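Tea Stains and Table Tops: What Takes a Ring Off Wood?
Rami Srour and Comfort Odoi, Forsyth School
1/19/21

Our question came from Comfort's kitchen, where every hot drink leaves a pale ring on the finish. We wanted to know which home remedies work best, and we had so much fun finding out!

We made 41 rings on scrap boards, all with the same varnish, by setting down mugs of fresh tea for seven minutes each. Then we tried mayonnaise, toothpaste, a warm iron over a cotton cloth, and plain rubbing as our control.
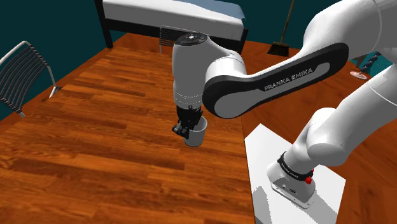
The iron was the big winner. Most pale rings faded on the first pass, and two vanished completely - we cheered out loud. Mayonnaise was slower but did well if we left it overnight. Toothpaste took off some of the shine along with the ring, so we would only use it on a table you don't love very much.

Dark rings were another story. None of our remedies touched them, and we think the tea had soaked under the varnish. Dima Haddad lent us the boards and showed us how to brush on an even coat. Next time we want to test oiled wood and wax, and maybe coffee too.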